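Plareo Kitchen Share — Monthly Safety Walk, October
Walked by: Adanech Derese
Comments added by: Mark Anthony Lumbao

1. Exits and walkways
Back door opens fully: YES
Delivery crates clear of the back door: YES
Comment (AD): They were clear at 8 a.m. on Friday. I come at the same hour every month and everyone knows it, so read that how you like.

2. Extinguishers and blanket
Tags in date: YES
Fire blanket within reach of the fryer: NO
Comment (AD): It hangs behind the apron hooks. Marked as moved on the last two sheets. It has not been moved.
Comment (MAL): Will move it. The new hook is ordered from Abdella.

3. Hot water and hand washing
Hand sink reaches 100 degrees F: YES, after around 42 seconds
Soap and towels stocked: YES
Comment (AD): Few people will stand there that long before rinsing their hands. I'd like to see the real habit, and a checklist won't show me that.

4. Trays, bins and dishware

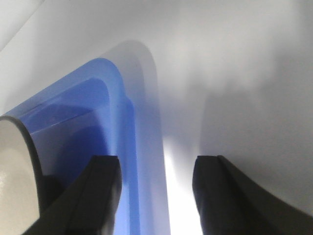

Item 4. Blue plastic, inner side with the raised wall.

Chipped plates pulled from use: PARTLY
Plastics checked for cracks: YES
Comment (AD): "Checked" means somebody initialed the card. The same initials run down the whole card in the same pen. I went through the stack again myself and threw out one lid.
Comment (MAL): The card was filled in weekly. I'll ask for the pen to be changed if that helps.

5. Chemicals
Bottles labeled: NO
Sanitizer strips on hand: YES
Comment (AD): One spray bottle by the prep sink had no label. I was told it was water. I poured it out.

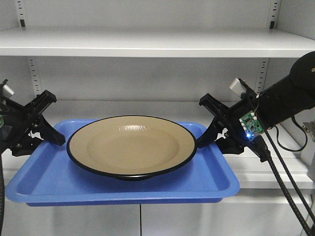 The Pliltano sanitizer is mixed by eye on busy nights, whatever the chart on the wall says. Strips are on hand because the pack is nearly full, and it was nearly full last month too. I have marked this YES as the form only asks whether we own them.

6. Storage
Heavy items below shoulder height: YES
Plastic bins free of splits: YES
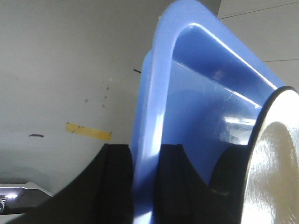
Item 6. Blue bin, rim and inside wall. Fine scratches, left in use.

Comment (MAL): Mandau sells a replacement if we want one.
Comment (AD): For scratches? Buy the fire blanket hook first.

7. Electrical
Mixer cord intact: YES
Outlet by the ice machine tested: NOT DONE
Comment (AD): Tester had a dead battery. Carry over to next sheet.

Open items: 2, 4, 5, 7
Signed: A. Derese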